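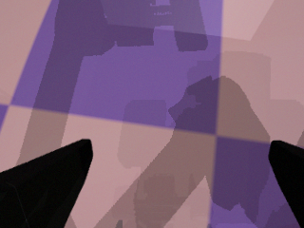

What Eoin Hayes said at the luncheon, and what he left out

I took a half day on Thursday to go hear Eoin Hayes speak at the Brisbridge Press Association luncheon. I paid for my own ticket. I am not a donor to either campaign, I have not decided how I'm voting on the county executive race, and I'm writing this mostly because two people asked me what he said and I got tired of typing it out.

For anyone who doesn't follow this, Hayes made his money with Zaltska, the payroll company, and sold most of his share a few years back. He is now the largest single backer of Obed Abubakari, who wants to be county executive. Abubakari's main promise is to merge the Brisbridge and Jalisbridge transit districts and put the merged district under the executive's office. Hayes is gay, married, and sat on the board of the Kombo Center until he resigned in August. The Kombo Center has not endorsed anyone, and its director, Mwanahawa Mushi, has said in public that she is worried about Abubakari's record on the county's nondiscrimination ordinance. So people wanted to hear Hayes talk about that.

He spoke for 23 minutes from notes. Most of it was on transit. He thinks two districts serving one river valley is a waste, and he went through the duplicate maintenance yards and the fare cards that don't work across the bridge. I agree with him on the fare cards. I ride the 30 bus to work and have to carry both. He said almost nothing about who would sit on the merged board, and to me that is the whole question. Right now Jalisbridge elects its own five members. Under the plan they'd be appointed.

Then came the questions. Haf Gwynne from the weekly paper went first and asked whether he had spoken to Abubakari about the ordinance before writing the check. Hayes said they had talked about it "in general terms." She asked what that meant. He said he was satisfied that Abubakari had no plans to change it. She asked if Abubakari had told him that directly, and he said he didn't want to speak for the candidate.

I wrote that exchange down as it happened, and I've read it over several times since. He is satisfied, but he won't say what satisfied him.

The background is that when Abubakari was on the county council he voted against extending the ordinance to small landlords. He said then that it was a cost issue and that the enforcement office couldn't handle the cases it already had. That may be true. The office did have a backlog. But he also voted against the budget line that would have added an investigator, and I have never seen him asked about the two votes together. I hoped somebody would bring it up at the luncheon and nobody did, including me. I had my hand up for the last ten minutes and the moderator didn't get to my side of the room.

Tatu Ndung'u asked the other good question. She runs the renters' group in Jalisbridge and she wanted to know why a person who cares about local control would give that much money to a candidate who wants to do away with an elected board. Hayes said voters in Jalisbridge would still vote for the executive. Ndung'u pointed out that Brisbridge has most of the county's voters. He said that was how counties work. There was some laughing, not all of it friendly.

I don't think Hayes is a hypocrite, and I don't care for the comments I've seen saying that a gay man owes his vote or his money to one party. He can weigh things however he wants. He was open about the fact that transit and taxes matter more to him this year. I would have respected it more if he had stopped there. What bothered me was the attempt to have it both ways, where he tells us the ordinance is safe and then won't say how he knows.

The turnout number is worth keeping in mind too. The last county executive race was decided by 686 votes. When a race is that close, a donor who can pay for mail to every household in the north end matters a lot, and it's fair to ask him follow-up questions until he answers them.

A few smaller things from my notes. He said he hasn't been offered a job in an Abubakari administration and wouldn't take one. He said he left the Kombo board so that the center wouldn't be dragged into the race, and that he still gives to it. He said he had not read the full merger plan, only the summary, and I was surprised he admitted it. The full plan is on the county website and the part about board appointments starts well past the point where most people would quit reading.

The chicken was fine. Parking in the garage on Mill Street was more than the lunch.

I emailed the Abubakari campaign that evening and asked two things: whether he supports the ordinance as it stands now, and whether he would sign an extension to small landlords if the council passed one. I got an automatic reply thanking me for my interest and asking for money. If I get a real answer I'll post it in full. I sent the same two questions to the other side, and they answered the next morning with a yes to the first and "would need to see the language" on the second.

The candidates' forum is at the Jalisbridge library and starts at 7 p.m. They're taking written questions at the door, on cards, so bring a pen. I'm going to turn in the one about the two votes.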